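Section 4: Oiling and waxing your doors and cabinet fronts

Before you begin

By now you will have cleaned everything down as described in Section 3 and left it overnight. If you started on a Saturday morning, Sunday after breakfast is a very good time to carry on. Please do read this section to the end before opening the tin – it is short enough to get through with a cup of tea, and it will save you hunting for things with oily hands.

You will need the Drarneo finishing oil, the Irnik soft wax, the two cotton pads from the kit, a small brush for the grooves and plenty of clean rags. One 542 ml tin is enough for a pair of panelled doors and a modest run of kitchen cupboards.

CAUTION: Rags soaked in oil can heat up and catch fire by themselves. Spread them flat outdoors to dry, or put them in a metal bucket of water. Never leave them screwed up in a bin.

4.1 Doors

1. Open the door fully and wedge it at the bottom, so that it can't swing while you are working on it.

2. Cover the handle and its plate with low-tack tape. If you would sooner take the handle off, keep the screws together in a cup.

3. Stir the oil gently for a full minute. Please don't shake it, as the bubbles will find their way on to your door.

4. Start with the raised panels and their bevelled edges, using the small brush. Work the oil into the grooves and wipe away anything that gathers there.

5. Go on to the flat parts with a cotton pad, always following the grain.

6. Wait 11 minutes, then wipe off all the oil that is still sitting on the surface. It may feel a waste, but oil left behind goes sticky.
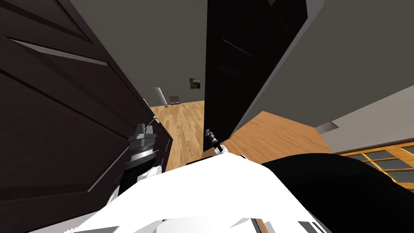
Dark panelled door with a silver lever handle.

Note: Very dark timber is the hardest to judge, because a missed patch hardly shows until the light comes at it from one side. Jamila Hettiarachchi, who tested the first kits for us in her own house at Flurnside, goes over hers with a torch held close to the wood, and we have all taken up the habit.

4.2 Cabinet fronts

1. Empty the cupboards closest to the cooker first and wipe the fronts once more with warm water and a drop of Lawal soap. Kitchen grease has a way of coming back! Let them dry completely.

2. Run tape along the underside of the worktop edge, pressing it down well, particularly if the worktop is a pale one.

3. Oil the recessed panels before the frames around them, working from the top down.

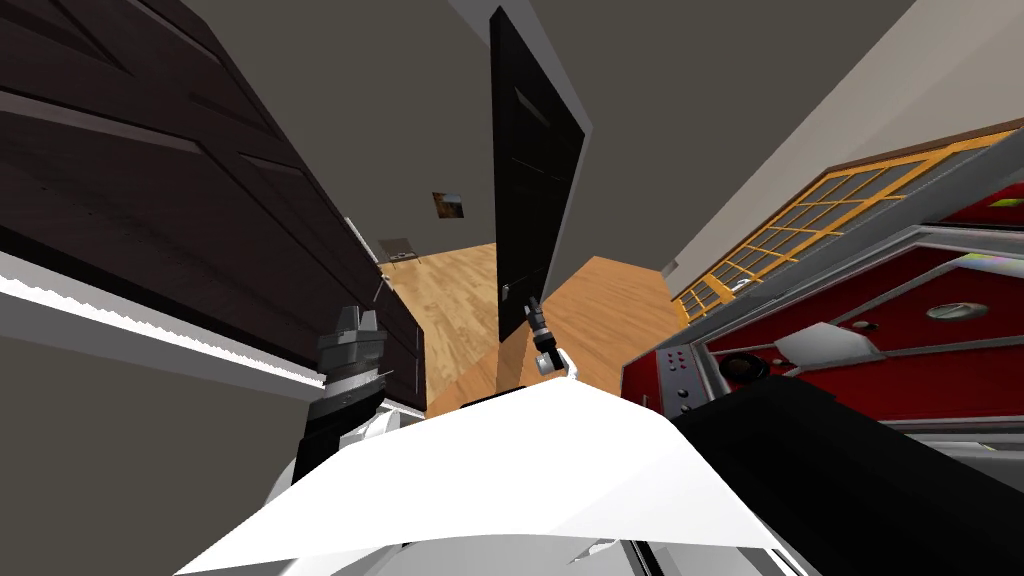
4. Leave the doors and drawers slightly open while the oil dries, or you may find them stuck to the carcass in the morning. In May or later, with a window open, one night will do. In winter allow two.

5. Put on the wax with the second pad, as thinly as you can manage, and buff it with a clean rag after half an hour.

Note: If the finish looks cloudy after buffing, the oil was still damp underneath. Leave it for another day and buff again. Should it still be cloudy, ring Vichien Sangkhawat on extension 82 and he will happily talk you through it.

Order refill pads as part 101. Care through the year is covered in Section 5.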